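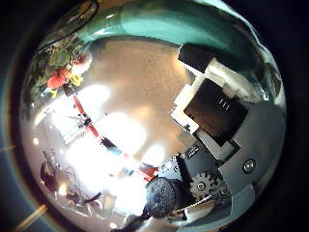

I spent most of June rewriting our acceptance rules for wrist cameras. The old version was a single page that Munther Geagea and I put together when we had one arm running, and it had three rules, two of which contradicted each other. The new version is longer and I think it can be followed by someone who wasn't in the room when it was written.

**Rule 1: Exposure is checked with the room as it will be used.** Blinds, overhead lights, everything. We used to calibrate with the blinds down and record with them up. A fisheye lens takes in most of the room, so a window well off to the side of the work still ends up in the image. In the view at the top, glare bleaches out much of the center and lower left, while the hand hardware on the right keeps its detail: the screw head, the two meshed gears, the dark pad in its white bracket. By the new wording that view is a fail. The limit is on clipped pixels inside the image circle only. The black border doesn't count toward the total, and the old script did count it, which made every number look better than it was.

**Rule 2: The hand's share of the view is recorded.** There is no pass or fail value yet. Hardware filling the right half of the circle may be fine for a grasping task and useless for a search task. Write the share down, note the mount revision, and move on. Gasen mounts and Castumel mounts get separate rows in the log.

**Rule 3: Cables are checked at full wrist travel.** Run the wrist through its range 57 times at task speed and review the recording. A cable may appear at the edge of the circle. It may not cross into the middle third at any point, and it may not go tight.

**Rule 4: Exposed gears are noted on the risk sheet.** Open gearing near the fingers is a pinch point. Hands stay out while the drive is powered, including for "just moving that one thing." Power off, wait for the indicator, then reach in. Munther wanted this one first in the list and he may be right, but the list follows the order of the setup procedure and I left it.

**Rule 5: Recheck intervals.** Full check every 400 hours of run time, or after any lens or bracket change. Fasteners get a torque check at 72 hours after a new install. Povus, the logging tool, now raises a flag for both.

Still open: flare. There is a short yellowish streak in the lower left corner, outside the circle. The current text says nothing about artifacts in the border. Paracha, our downstream labeling project, masks the border before use, so for them it's harmless - but I'd like a rule anyway, as flare outside the circle is an easy thing to search for. I'm running a detector over 2,000 stored views and will add a Rule 6 if the results are usable.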